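February 2019

Counter work, Tuesday evening. Reordered the appliances by how often each gets used. The kettle went to the shelf over the sink. The toaster stays out at the front, with the larger steel unit to the left of it and slightly back.

Emptied the crumb tray. It had not been done since June and held more than I would like to record. Wiped the metal with a barely damp cloth, then a dry one. The curved top around the slots streaks if the cloth is too wet.

Garba Olatunji phoned about the Lilleck shelf brackets. He wants 10, I have two. Told him to try Ogunleye before Friday.

Checked the outlet load again. The Grotix heater and the toaster share a circuit, and the heater alone is rated at 2,000 watts. They are not to run together. Put a label on the plug.

Cutting board moved to lie flat behind the toaster and to its right. The groove runs all the way around, so it should hold the juice from a tomato. The canister with the round wooden lid and the utensil holder are at the back, yellow mug and yellow dish to the left of them. Roughly 50 cm of clear counter left for actual cooking, measured from the sink.
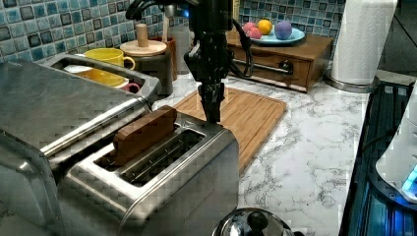
Tomorrow

Descale the kettle. Return the Netska drill. Find a second hook for the oven cloth.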